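Ticket: PDF-Build Handbuch Kárason bricht ab, "File not found", Datei ist aber da
Status: gelöst (Restpunkte siehe unten)
Bereich: Doku / LaTeX / Buildserver Demside
Priorität: hoch, Abgabe steht an

Kurzfassung für Eilige: Dateinamen mit Akzent lagen in zwei verschiedenen Unicode-Schreibweisen im Repo. Lokal egal, auf dem Server nicht. Weiter unten die Befehle.

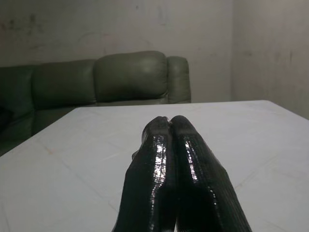
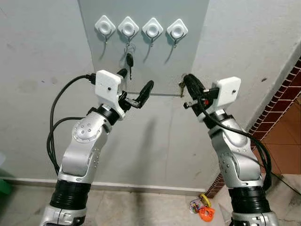
Fehlerbild

Handbuch hat 236 Seiten, gebaut mit latexmk und LuaLaTeX, Vorlage ist die Skalton-Klasse. Auf dem Mac läuft alles durch. Auf Demside (Linux, TeX Live) seit dem Umzug Abbruch, immer an der gleichen Stelle:

! LaTeX Error: File `abb/Kárason_aufbau.pdf' not found.

ls abb/ zeigt die Datei. Ganz normal, richtige Schreibweise, Rechte passen. Mit -interaction=nonstopmode weiterlaufen lassen und dann im Log gezählt: 17 Dateien angeblich nicht vorhanden, bei über 300 Abbildungen insgesamt. Alle anderen werden sauber eingebunden.

Was ich schon probiert hab (alles ohne Erfolg)

- latexmk -C, neu gebaut. Gleiches Ergebnis.
- build-Ordner komplett gelöscht. Gleiches.
- \graphicspath raus, Pfade direkt reingeschrieben. Nix.
- Rechte rekursiv neu gesetzt, obwohl die vorher schon ok waren. Nix.
- mktexlsr. Bringt hier natürlich nichts, die Dateien liegen ja im Projektordner. War einen Versuch wert.
- pdfLaTeX statt LuaLaTeX: andere Fehlermeldungen wegen der Schriften, aber dieselben Bilder fehlen. Also liegts nicht an der Engine.
- Repo frisch geklont in neues Verzeichnis. Gleiches.
- Eine Datei umbenannt in test.pdf und im Quelltext angepasst: geht sofort. Also Inhalt der PDF in Ordnung, muss der Name sein.

Nachtrag 11:40

Anderes Ticket gefunden wo jemand Leerzeichen im Dateinamen hatte. Bei uns keine. Trotzdem mal mit grep geprüft, wirklich keine.

Was auffällt: alle betroffenen Namen haben einen Buchstaben mit Akzent oder Umlaut. Aber umgekehrt stimmts nicht, es gibt auch welche mit Umlaut, die gehen. Deshalb hab ich das erst verworfen. War ein Fehler, siehe nächster Eintrag.

Nachtrag 13:15, Ursache

Mal die Bytes angeschaut:

ls abb/ | grep aufbau | xxd

Im Dateinamen steht 61 cc 81, also ein einfaches a plus kombinierender Akzent (NFD). Im Quelltext steht c3 a1, also das fertige á (NFC). Sieht im Terminal und im Editor haargenau gleich aus. Linux vergleicht bei Dateinamen die Bytes und findet nichts. macOS nimmts nicht so genau, deswegen ist das dort keinem aufgefallen.

Dass nur ein Teil betroffen ist: die Abbildungen aus dem alten Clonidetti-Export kamen als ZIP rüber und wurden mit den zerlegten Namen ausgepackt. Der Rest wurde später von Hand angelegt und ist NFC.

Gegenprobe: Namen im Terminal per Tab vervollständigen lassen, rauskopiert, in die .tex-Datei eingefügt. Bild wird gefunden. Damit klar.

Lösung

Erst Trockenlauf, convmv ändert ohne --notest nichts:

convmv -r -f utf8 -t utf8 --nfc abb/

Liste durchsehen. Bei uns standen genau die Dateien drin, die auch im Log fehlten. Dann scharf:

convmv -r -f utf8 -t utf8 --nfc --notest abb/

Unbedingt auf dem Linux-Rechner machen, nicht auf dem Mac. Danach

git add -A abb/
git status

Git zeigt die Dateien als renamed an, alter und neuer Name sehen identisch aus. Nicht verwirren lassen, ist richtig so. Mit core.quotepath auf true sieht man die Bytes als Oktalzahlen, dann erkennt man den Unterschied.

Auf den Macs prüfen:

git config core.precomposeunicode

Muss true liefern. Auf einem Rechner stand false, kam aus einer uralten globalen Config. Geändert.

Nach dem Pull auf dem Mac hing git status bei einem Klon noch komisch rum, Dateien gleichzeitig gelöscht und untracked. Neu geklont, weg. Keine Lust gehabt das weiter zu untersuchen.

Nebenbaustelle: Literaturverzeichnis

Als die Bilder dann da waren, nächster Ärger. Biber meckert nicht, aber ein Eintrag erscheint im Text nur fett als Schlüssel. Der Zitierschlüssel hatte auch den Akzent drin, selbes Spiel, in der .bib zerlegt und im .tex zusammengesetzt. Schlüssel in reines ASCII umbenannt, latexmk -C, neu gebaut, passt. Bitte in Schlüsseln und Labels generell nur noch ASCII. Im sichtbaren Text könnt ihr schreiben was ihr wollt.

Falls noch mehr Quelltext betroffen ist, die Textdateien lassen sich mit uconv umwandeln:

uconv -f utf8 -t utf8 -x any-nfc alt.tex > neu.tex

Nicht in dieselbe Datei umleiten, sonst ist sie leer. Ja, ist mir passiert. git checkout hats gerettet.

Laufzeit

Kompletter Build auf Demside dauert jetzt 17 Minuten, lokal deutlich schneller. Liegt vermutlich am Netzlaufwerk, auf dem der Font-Cache von LuaLaTeX liegt. Nicht geprüft. TEXMFVAR mal auf lokale Platte legen und vergleichen, machen wir in einem eigenen Ticket, hier bitte nicht mehr anhängen.

Offen

- Prüfung vor dem Commit: Hook, der Dateinamen mit Nicht-ASCII ablehnt. Entwurf liegt im Branch, noch nicht getestet
- Clonidetti-Export: Namen schon beim Auspacken umwandeln, sonst haben wir das beim nächsten Mal wieder
- Skalton-Klasse gibt bei fehlenden Bildern nur den Namen aus, ganzer Pfad wäre hilfreich. Wunsch ist eingetragen
- Unterordner abb/alt/ hab ich nicht angefasst, wird aktuell nirgends eingebunden. Wer da was rausholt bitte vorher convmv drüber laufen lassen

Nachtrag 16:05

Build auf Demside durch, keine fehlenden Dateien im Log. Noch ein paar Overfull \hbox im Anhang, waren vorher schon da. Verzeichnisse stimmen, Querverweise auch, Stichwortverzeichnis nur überflogen. PDF liegt im üblichen Ausgabeordner. Ticket geht auf gelöst, Hook kommt separat.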